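Workshop Tips: Trying Out Grippers on Household Items

If you are choosing between two grippers for a home or small shop arm, test them on things you already own. Foam blocks tell you very little. We ran the Ulotora soft pads and the Krasniqi two-finger set on the same arm, 324 grasps in all, and these are the habits worth keeping.

Use a bottle that is partly full. An empty one tips when the pads touch it, and a full one hides a weak grip until you lift. Screw the cap on tight and keep the same bottle for both grippers.

Grip above the middle on thin plastic. Start with the lowest force setting and go up one step at a time. If the wall dents, go back a step.

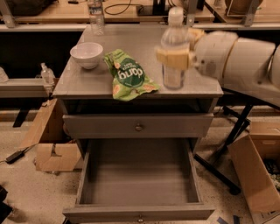
Snack bags are harder. Leave the bag sealed and lay it flat, then come in from the narrow end. The Krasniqi fingers did better at this. The Ulotora pads are wide and tend to push the bag along.

For bowls, pinch the rim from one side. Glossy glaze is slippery, so wipe the pads with a damp cloth every 100 grasps and let them dry.

Drawers need a separate test. Small round knobs are a fair check of how well the fingers close – ours needed a slower approach than handles do. Open the drawer all the way and run the arm over it once at low speed before you try putting anything inside.

Tape marks on the floor save a lot of time. Put the furniture back on the marks whenever it gets bumped, and check the camera view again in Cindex before you start the next set.

Write down the force setting with every miss. We skipped that in March and had to repeat the whole bottle set.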